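Filed under: Student Work > Robotics > Project Reports

Planning a Hand Budget for the Pirkton Lab
Sep 26, 2021

Our team had one job this term: work out what it would cost to give the Pirkton lab a dexterous hand it can keep running for more than one class. We loved this project! None of us had ever written a purchase plan before, and it pulled us into parts of robotics we had barely thought about.

We started with the hand itself and forgot nearly everything else. Our first draft had no spare fingertips, no cables and no mounting plate. The second draft added 556 dollars for those three lines — a real shock when the whole accessories budget was 200. 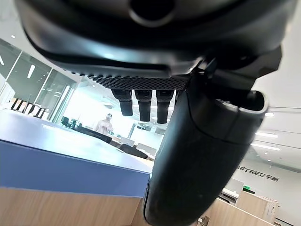

So we went back and sorted every item by when it would be needed. Fingertips and cables stay in the first order. The Trostiser mounting plate moves to January, when the new budget opens, and until then we can borrow the one from the Ulley workshop. That took the first order down to 67 dollars over, and the department agreed to cover it.

We also compared service plans. Bitar offers a longer one, but shipping a hand back takes up to 3 weeks, so we asked for a basic repair kit and a training afternoon as well. The full spreadsheet is in Appendix B, with quotes still pending on the wrist camera cover.

Related reports
- Battery Storage for the Ulley Workshop
- Choosing a Gripper on a Class Budget
- Cable Management, Second Attempt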